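Hand-guided demonstration

Hand-guided demonstration is a way of teaching a robot in which a person performs the task with a tool that has the same fingers as the robot. It differs from teleoperation, where the person moves the robot itself from a distance, using a joystick or a second arm.

The tool usually carries a camera close to the fingers, and the images are stored together with the position of the tool and the opening of the fingers. Kitchen tasks are a common choice, as they include doors, dishes and objects of irregular shape.
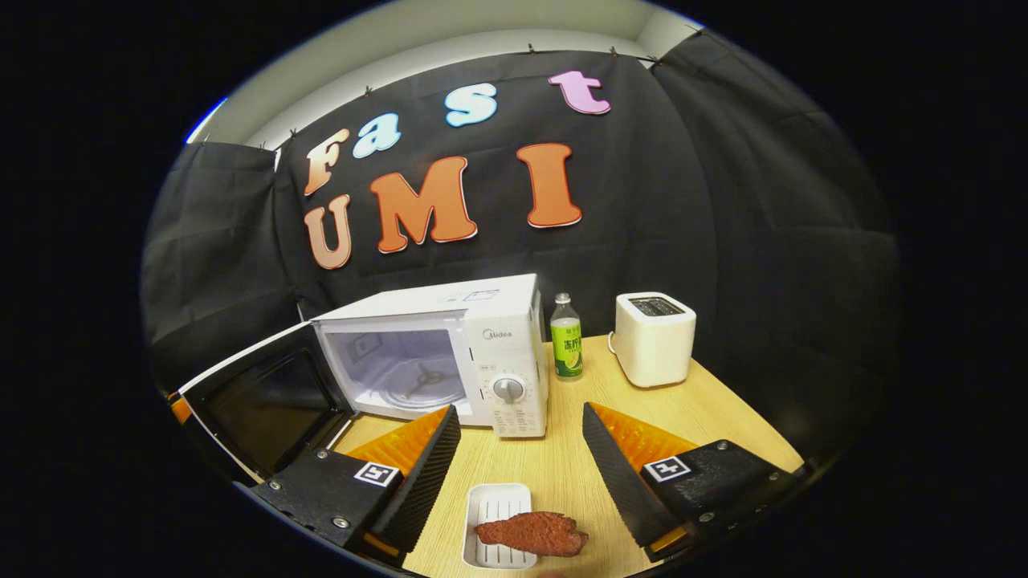
Hand-held gripper with printed markers on both fingers, near a tray and an open microwave oven.

The number of demonstrations depends on the task. In the Sonach project, 80 were enough for placing a cup, while the Dewan collection contains 2,000 recordings of 22 tasks. Recordings in which the position was lost are normally removed before training.

The method needs no robot during recording, but it gives the person no warning when a movement is outside the reach of the arm. The Ziritz software checks this afterwards and marks such recordings.

See also: Teleoperation; Kinesthetic teaching; Daveck gripper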